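Girkis Guesthouse sits 400 meters up the hill from the ferry landing, on a street too narrow for tour buses. It has two floors, a shared terrace and a breakfast room that doubles as the front desk. The owner bought the building in February, closed it for the spring and reopened it in time for the summer season. We spoke with her at one of the breakfast tables while the last guests of the morning were checking out.

She had worked in large hotels before this, most recently at the Trulto, which has its own beach and a conference wing. "At the Trulto I had a department for everything," she said. "If a shower dripped, I filled in a form. At Girkis I have a wrench."

The first change she made was to the rates. The previous owners charged by the season, with four price levels and a surcharge for one-night stays. She dropped the surcharge. "People come off the late ferry and they need a bed until the morning boat. They are not going to stay two nights to suit me."

Bookings were slow at first. She listed the guesthouse with Priter, an agency that handles small properties on the coast, and most of the summer guests came that way. The agency takes a commission, and she would like more people to book direct. "I don't complain about it in July. I complain about it in the winter, when every room counts."

The roof cost more than she had planned. She had set aside 3000 for repairs and spent that on the gutters and the north side alone. The terrace tiles will have to wait another year.

Breakfast is included and runs until ten - later if the ferry is delayed. Bread comes from Babalola, the bakery at the bottom of the hill. Coffee is made to order. She tried a buffet for a few weeks and gave it up. "Too much went in the trash. Now I ask people what they want the night before and write it down."

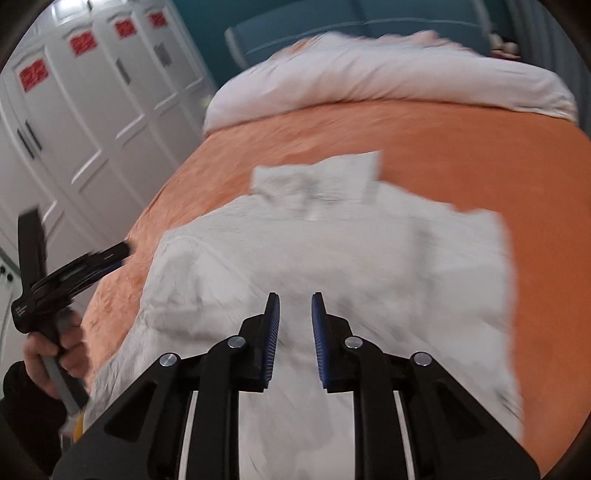
A returning guest at the next table put in that the old buffet had been fine, but the eggs were better now and she didn't mind filling in the slip.

The owner plans to stay open through the winter with the upper floor closed. Heating the whole building would not pay. "Downstairs is enough for the people who come then," she said. "Mostly they are here for work on the harbor, and they want a quiet room and an early breakfast."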